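Section 7: Table set-up and first grasp test
Erraji shared workshop build guide
2021-09-11
By the Erraji build group

This section covers the table, the mat, the test objects and the first closed grasp with the Flultetti hand. Complete the wrist assembly and the cable check in the earlier sections before starting. The arm must already home without faults in the Collora control program.

7.1 Preparing the table

1. Stand the table on level floor, with the long side facing the robot. Press down on each corner in turn. If the table rocks, adjust the feet before going further.
2. Wipe the top and let it dry.
3. Lay the padded mat in the middle of the table. Smooth it outwards from the centre by hand. Small creases near the edge can be left alone, but a fold under a test object will tilt it and spoil the height reading.
4. In Collora, open the Surface page and enter the height of the mat, measured from the floor with the mat in place. Do not enter the height of the bare table.

Note: The mat compresses slightly under load. The default surface offset of 2 mm allows for this. Increase it only if the fingertips drag during a slow approach.

7.2 Checking the arm

1. Switch on the Ivotier supply and wait for the steady light.
2. Jog the wrist through its full turn in both directions at the lowest speed setting. Watch the cable loop above the wrist. It must stay slack at both ends of the travel.
3. Open and close the empty hand 12 times. Every finger should reach its stop on each cycle. If one finger lags, return to the tendon adjustment in Section 5.
4. Check that the emergency stop works by pressing it during a slow jog. Release it and home the arm again.

CAUTION: Keep hands and loose clothing off the table whenever the drives are on. Bystanders stay behind the table or further back, and one person holds the stop button throughout.

CAUTION: The joint housings get warm in use. Stop and let the arm cool if Collora reports more than 34 degrees at the wrist sensor before the first grasp.

7.3 Placing the test objects

1. Place the plate on the half of the mat further from the robot, to the left.
2. Place the pepper on its side, directly to the right of the plate, with the stem towards the plate. The hand comes in from the right and needs the smooth side clear.
3. Leave the near half of the mat clear for the lowering path.

Use a firm, fresh pepper. A soft one will dent at the normal grip setting and the contact reading will come out low. Replace it when the skin starts to wrinkle.

7.4 First grasp

1. Load the profile named ROUND-SOFT and set the grip force to level 7.
2. Move the arm to the ready position. The hand should be open and over the right of the mat, with the fingers clear of both objects.
3. Select Approach. Stop the move at once if the fingers head for the plate.
4. Select Close. The fingers should come over the top of the pepper while the thumb bears on the lower side.
5. Hold the grasp and read the contact values. If the thumb value is zero, open the hand, move the approach point towards the robot by 2 mm and repeat from step 3.
6. Select Open, then return to the ready position.

Do not lift during the first test. Lifting is covered in Section 8 and needs the wrist load value, which has not been set at this stage.

If the pepper rolls during closing, the thumb is arriving late. Raise the thumb speed by one step and try again. Do not hold the pepper in place by hand.

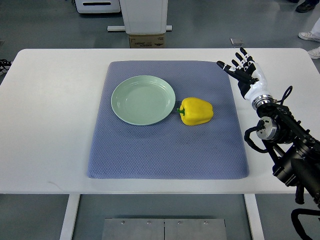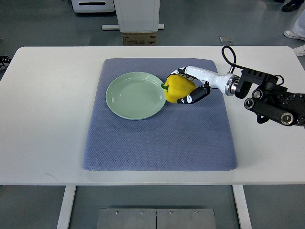 Fig. 7-2. Hand closed on the pepper, with the plate to its left.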